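Fuvside Forums > Hand Reading > Line Interpretation
Thread: Dating events on the Fate Line, where do you put 35?

sinenitz_k
I've been re-measuring my older handprints and can't get consistent ages off the Fate Line. The method I learned puts 35 at the crossing with the Head Line and 50 at the Heart Line, then divides the lower section evenly from the wrist. On long palms this gives me events that land 4 years early, nearly every time. Short palms come out fine. Is anyone using a correction for palm length, or a different zero point?

Hongmei Shen
Which zero point are you using now? The top rascette and the base of the palm are not the same place, and on a long palm the gap matters. I measure from the top rascette only.

sinenitz_k
Top rascette, center of the wrist. Calipers on the ink print, not on the hand.

undberg
There's part of your error. Ink prints stretch when the sitter presses down, mostly in the hollow of the palm. Take one print with light pressure and one with heavy and compare the distance from wrist to Head Line. I have seen a difference of 7 millimeters on the same hand.

Hongmei Shen
Stretch would affect short palms too. He says those come out fine.

undberg
Short palms in my files are mostly flatter, so they distort less. I didn't say it was the whole error.

deng_reads
I don't accept even division to begin with. The lower section should be compressed for childhood and open out after 20 or so. I use the Deng scale (my own, hence the name), with 20 placed halfway between wrist and Head Line. I have checked it against roughly 400 sets of prints where the sitter gave me dates for marriage, moves and job changes.

Junhao Jia
Were the dates collected before or after you read the hand?

deng_reads
Before, in most cases. After, in the early ones.

Junhao Jia
Then the early ones should come out of the set. If you already know the mark you're asking about, the sitter will find you a date for it. 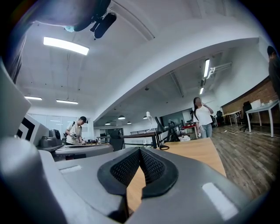
Hongmei Shen
Agree with Junhao on that. I would also separate the hands where the Head Line slopes steeply. The crossing drops, and 35 drops with it. On those I take the age from the Life Line first and use the Fate Line only as a check.

deng_reads
The Life Line has the same problem — you still have to choose a scale.

sinenitz_k
I'll redo the long palms with light pressure and log the Head Line slope in a separate column. If the early dates persist I'll try the halfway mark for 20. Does anyone adjust for the non-dominant hand?

undberg
No. Same scale, both hands.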